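Forum › Werkstatt & Technik › Automatisierung › Anschaffung und Kosten

Parallelgreifer und Simulation für kleinen Betrieb: was zuerst kaufen?

Gefragt von Stasness_Kueche
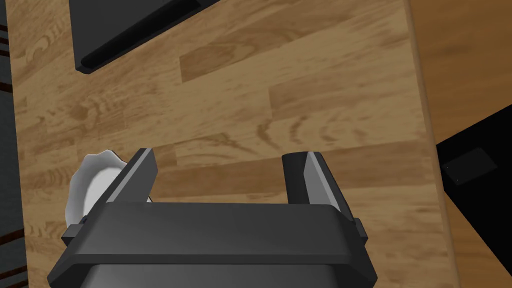

Wir sind ein Betrieb mit 13 Leuten und vermieten Geschirr für Feiern und Tagungen. Teller, Schalen, Platten, alles kommt gespült zurück auf den Sortiertisch und muss von dort in die Kisten. Das machen bisher zwei Kolleginnen von Hand. Ab August fällt eine der beiden Stellen weg, und wir überlegen, ob ein kleiner Arm mit Zweifingergreifer einen Teil davon übernehmen kann.

Bevor wir Geld ausgeben, wollte ich das Ganze in der Simulation durchspielen. Mein Neffe hat mir dafür einen Holztisch mit einem Teller mit gewelltem Rand aufgebaut, dazu einen Parallelgreifer. Ich kann den Greifer öffnen, schließen und über den Tisch fahren. So weit komme ich also.

Meine Fragen gehen aber eher in Richtung Einkauf:

Erstens liegt mir ein Angebot von Raltow für einen gebrauchten Greifer vor, 950 Euro ohne Flansch und ohne Kabel. Gezer bietet einen neuen an, der deutlich mehr kostet, dafür mit Fingern zum Wechseln. Lohnt sich gebraucht bei so etwas überhaupt?

Zweitens weiß ich nicht, ob ich das Budget besser in den Greifer stecke oder in eine Kamera. Der Arm selbst ist geklärt, den können wir von der Schwesterfirma übernehmen.

Drittens: Wie viel plant man für Kleinkram ein? Ich habe bisher gar nichts eingeplant und ahne, dass das falsch ist.

Die Teller liegen flach auf dem Tisch, einzeln, nicht gestapelt. Stapel wären ein zweiter Schritt, vielleicht im nächsten Jahr.

Baltasar Llorente

Ich plane solche Zellen seit einigen Jahren, meistens für Verpackung, zweimal auch für Geschirr. Der Reihe nach.

Zum gebrauchten Greifer: Das kann gut gehen, aber 950 Euro ohne Flansch und Kabel ist kein günstiger Preis. Rechne den Adapterflansch dazu (drehen lassen oder fertig kaufen), das Anschlusskabel, und falls der Greifer eine eigene Steuerung braucht, auch die. Frag Raltow schriftlich, wie viele Zyklen das Gerät gelaufen ist und ob die Backenführungen Spiel haben. Kommt darauf keine klare Antwort, würde ich es lassen.

Viel wichtiger ist der Hub. Ein großer Teller, von oben gegriffen, passt bei den meisten kleinen Parallelgreifern nicht quer zwischen die Finger. Du wirst ihn am Rand fassen müssen, also einen Finger unter den Rand und einen darüber. Ob das geht, hängt davon ab, wie viel Luft zwischen Rand und Tischplatte ist. Miss das an allen Sorten aus, die ihr vermietet. Bei uns waren 70 Prozent der Teller so zu greifen, der Rest lag zu flach auf. Für die flachen haben wir am Ende einen Sauger genommen.

Der Wellenrand ist dabei eine eigene Sache. Glatte Finger berühren ihn nur an wenigen Stellen, und der Teller kann sich beim Anheben drehen. Weiche Auflagen auf den Fingern helfen. Das ist auch der Grund, warum ich an deiner Stelle auf wechselbare Finger achten würde — nicht wegen der Marke, ihr werdet die Finger einfach mehrmals ändern.

In der Simulation solltest du prüfen, ob das Gehäuse des Greifers irgendwo anstößt. Die Grundkörper sind breit, breiter als man beim Blick ins Datenblatt meint, und wenn links und rechts noch andere Teile auf dem Tisch liegen, wird der Platz knapp. Lass das Modell einmal jede Position anfahren, an der später ein Teller liegen kann, auch ganz außen an der Tischkante. Reibung und Nachgiebigkeit glaubst du der Simulation besser nicht. Dafür brauchst du echte Teller und eine Kiste Ausschuss.

Kamera oder Greifer: Wenn die Teller an festen Plätzen liegen, brauchst du für den Anfang keine Kamera. Eine Schablone oder ein paar Anschläge auf dem Tisch reichen. Dann kann das Geld in den Greifer. Legen die Kolleginnen die Teller frei hin, geht es ohne Kamera nicht, und dann ist weißes Porzellan auf hellem Holz nicht der beste Untergrund. Eine dunkle matte Auflage kostet wenig und spart dir viel Zeit bei der Bildauswertung.

Kleinkram: Ich setze für eine Zelle in dieser Größe 1.000 Euro an. Darin sind Flansch, Kabelführung, Fingerauflagen, Schrauben, Not-Halt-Taster und ein Satz Ersatzfinger. Die Risikobeurteilung ist darin nicht enthalten. Die muss gemacht werden, bevor jemand neben dem Arm arbeitet, und wenn du sie extern vergibst, ist sie ein eigener Posten.

tellerwaescher

Würde ich nicht machen. Für eine halbe Stelle so ein Aufwand. Stellt jemanden ein.

M. Brandl

Wir hatten ein ähnliches Vorhaben, allerdings mit Schalen. Ein paar Punkte aus der Praxis, soweit ich sie noch zusammenbekomme.

Der Zeitplan war bei uns das größere Problem als der Preis. Der Greifer war schnell da, der passende Flansch kam Wochen später. Bis dahin stand alles. Wenn ihr im August fertig sein wollt, bestellt die Teile mit langer Lieferzeit zuerst und fragt bei jedem Posten nach einem festen Termin.

Wir haben einen Greifer von Tevar genommen und ihn vorher für eine kleine Gebühr zum Testen bekommen. Fragen kostet nichts, auch bei Gezer. Schickt ihnen zwei eurer Teller mit, am besten den schwersten und den mit dem dünnsten Rand.

Noch etwas zur Simulation: Das Tischmodell sollte die Maße eures echten Tisches haben. Unseres war ein fertiges aus einer Bibliothek und hatte eine andere Höhe als der Tisch in der Halle. Gemerkt haben wir das beim Aufbau — der Arm kam an die hintere Reihe nicht heran, und wir mussten einen neuen Sockel bauen lassen.

Budgetiert auch die Zeit der Person, die das betreut. Bei uns war das anfangs ein halber Tag pro Woche, später weniger.

Kommentare (4)

Stasness_Kueche: Danke, das hilft sehr. Den Tisch habe ich nachgemessen, das Modell ist tatsächlich kürzer als unserer. Wird geändert. Raltow hat auf die Frage nach den Zyklen bisher nicht geantwortet.

kranich_7: Zum Sauger hätte ich eine Frage an Baltasar: Geht der auch, wenn die Teller noch feucht vom Spülen sind?

Baltasar Llorente: Feucht geht meistens, stehendes Wasser nicht. Ihr braucht dann einen Abscheider vor dem Vakuumerzeuger, sonst zieht er sich das Wasser hinein. Bei Reliefdekor auf der Tellerfläche vorher ausprobieren.

M. Brandl: Falls der Arm von der Schwesterfirma schon älter ist, lass dir die Softwareversion geben, bevor du den Greifer bestellst. Manche Treiber laufen auf den alten Steuerungen nicht.

Kontakt | Impressum | Datenschutz | © Forum Werkstatt & Technik | Nach oben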